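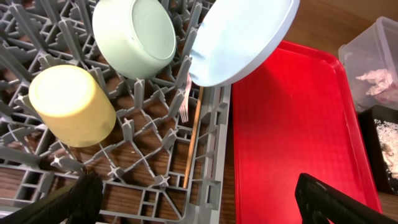

About Fleltitz

Fleltitz is a residential cookery and housekeeping school for adults. We teach people to run a kitchen: how to plan a week of meals, how to cook them, and how to clear up afterwards. Most of our students are about to live on their own for the first time, or are doing so again after a long gap. Some have cooked for years and come for one course only.

We take up to 20 students on each course. Teaching is in English. No qualifications are needed to join and there is no exam at the end.

How we started

The school was set up by Mekdes Gebremichael, who had spent 30 years in school and hospital kitchens. She found that new kitchen staff could often cook quite well but had never been shown how to wash up, dry and put away in a sensible order. The first classes were evening ones, held in her own house in November with four people. They covered washing-up, cupboards and one soup.

The evening classes moved to the Clumar building when the house became too small. Bedrooms were added on the upper floor two years later, and the residential courses began then. Mekdes still teaches the first day of every course and writes the handouts.

What we teach

The foundation course lasts five days. Mornings are for cooking and afternoons are for everything else: shopping lists, storing food, laundry, floors, and the sink. Students eat what they have cooked at midday and wash up by hand. There is a dishwasher in the staff kitchen but it is not used for teaching.

Washing-up has a full afternoon to itself on day one. We teach the following order.

Scrape the plates first. Food scraps go in a tub on the table, never in the sink.
Wash cups and glasses while the water is clean, then cutlery, then plates, then pans.
Turn cups upside down on the rack.
Lean plates between the pegs so that air can get to both sides.
Stand forks with the tines pointing down.
Small wooden things, such as sticks and spoons, should be taken off the rack and dried with a cloth at the end of the session.
Wipe the table last.

Our everyday crockery is in plain pale colours, yellow, green and blue among them. The grey plastic racks stand straight on the wooden tables, and a red tray goes beside the rack to carry dry things back to the cupboard. Students are asked to keep the trays clear until the carrying starts.

Shorter courses run between the residential ones. The most popular are Bread in a Day, Cooking for One, and the Bataineh course, a weekend of lentils, rice and flatbreads named after the family whose recipes it uses.

The building

Clumar is a former grain store on two floors. The teaching kitchen, larder and laundry are downstairs. Upstairs there are single and twin bedrooms, two bathrooms and a sitting room. The ground floor is step-free. The stairs are steep and there is no lift, so please tell us when booking if this is a difficulty.

The kitchen garden at Kerker, ten minutes away on foot, supplies herbs, onions and most of our potatoes. Students on the foundation course visit it once.

Our handouts

All students are given the course handouts to keep. The collection now has 100 sheets and can be bought separately as a ring binder from the office. We have sold 3,000 copies of the washing-up sheet, many of them to student halls and supported housing schemes, who put it up over the sink. The current version is dated January 20, 2019.

Visiting us

Visitors are welcome at midday during a foundation course. Please telephone the day before so that we can cook enough. Parking is at the rear of the building, past the bicycle shed.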